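Speaker notes: Why your village hall sounds awful
5 May 2021
By the Ostport Sound Club

Right, hello, can you hear me at the back? (Wait. Somebody always shouts no, and that gets me into the subject nicely.)

Start with Trondport. I did a quiz there in October with 165 people in, and I lost my voice by the second round! Lovely hall, dreadful echo. Clap once, let them listen, then talk about hard surfaces bouncing everything back at you. White walls, long light overhead, we've all sat in one.

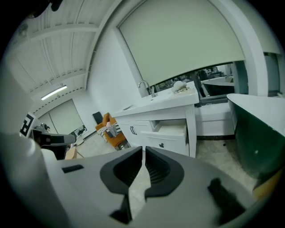 Cuevas wrote to me afterwards that curtains had done more for their hall than the new speakers, and could I please say so in public. So I'm saying so! They spent 300 pounds on thick ones, second-hand.

Slide on rugs. Skip if running late. Mention the Duron lot and their chair pads – still my favourite fix.

Finish on the clap again, then questions. Water's under the lectern.

Comments (2)

Do egg boxes work? My brother swears by them.

We tried rugs and people tripped, so tape the edges down.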